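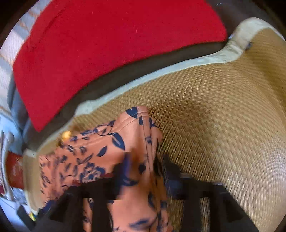
Red cushion beside a woven rattan seat with cream trim.

9/4/26

MUNASINGHE COLLEGE LIBRARY TO KEEP ITS READING ROOMS OPEN LATE, WITH TUTORS ON HAND EVERY EVENING OF TERM

Munasinghe College is delighted to announce that its library will stay open until midnight throughout the coming academic year, and that students who come in during the evening will find writing and math tutors waiting for them on the second floor. The new program, called Evenings at Munasinghe, grew out of a great many conversations with students who work, commute or look after family during the day and who told us (kindly, but often!) that our old closing time of 8 p.m. simply didn't fit the lives they lead.

Under the new schedule, the main doors, the quiet reading rooms and the group study rooms will all keep the same hours, so students won't have to pack up and move partway through an assignment. The circulation desk will be staffed until closing for loans, returns and laptop checkouts. Interlibrary loan and special collections will keep their present daytime hours, though items requested from special collections may be held for evening use in the supervised reading room with one day's notice.

"I was a night student myself, many years ago, and I remember very well standing outside a locked library with a bag full of books and a paper due in the morning," said Menaka Mridha, Dean of the Library. "So this one is close to my heart. We have wonderful people here and a building we're proud of, and it always seemed a shame to send everyone home just when they had finally settled in."

The tutoring part of the program will be led by Rafsan Jayawardena, who has run the college's daytime writing center since it opened. He will be joined by 22 peer tutors, all of them juniors, seniors or graduate students, who completed their training in June. Tutors will see students on a drop-in basis, and sessions may be as short as a quick question on a citation or as long as a full hour on a lab report. Students taking statistics, calculus or chemistry are especially encouraged to come by, as those were the subjects most often asked for in last spring's student survey, which drew 453 responses.

"People sometimes feel they need to arrive with a finished draft, and they really don't," said Jayawardena. "Come with a page, come with an outline, come with the assignment sheet and a worried look. We're glad to see you at any stage, and we'd much sooner see you early than the night before."

Group study rooms will be booked through Votero, the reservation system already used by the music practice rooms and the student union. Each booking runs for up to 2 hours and can be extended at the desk if the next slot is free. A room not claimed within the first quarter of an hour will be released to the next group, so please do cancel if your plans change. Students who have never used Votero can sign in with their regular college username, and the help desk will be offering short walk-through sessions during the opening weeks of term.

Evenings at Munasinghe is supported by a gift from the Gralex Fund for Student Learning, which will cover tutor wages and the additional desk staff for the full academic year. Ívar Gunnlaugsson, who directs the fund, visited the campus in the spring and met with several of the students who first proposed the longer hours.

"They came to us with a thoughtful plan, right down to the bus timetable," Gunnlaugsson said. "It was a pleasure to say yes, and I look forward to coming back once the evenings are under way and hearing how everyone is getting on."

On the subject of buses, the campus shuttle will add a late run from the library entrance after closing, stopping at the residence halls, the north parking lot and the downtown transit station. The safety escort service will also be available by phone until the building has closed for the night. The cafe on the ground floor will serve coffee, tea, soup and sandwiches into the evening, and covered drinks remain welcome everywhere except the supervised reading room.

Late hours will not apply during college holidays or the winter recess. A full calendar can be picked up at the circulation desk, along with the evening tutoring schedule by subject.

Faculty members who would like a tutor to visit a class and explain the program are warmly invited to get in touch with Kasun Sultana in the library's outreach office, who will be happy to arrange a time.

About Munasinghe College Library
The library serves the students, faculty and staff of Munasinghe College and is open to local residents with a free community card. Its services include research help, technology loans, study rooms and a year-round series of workshops.

Media contact
Gayan Ranasinghe, Office of Communications, Munasinghe College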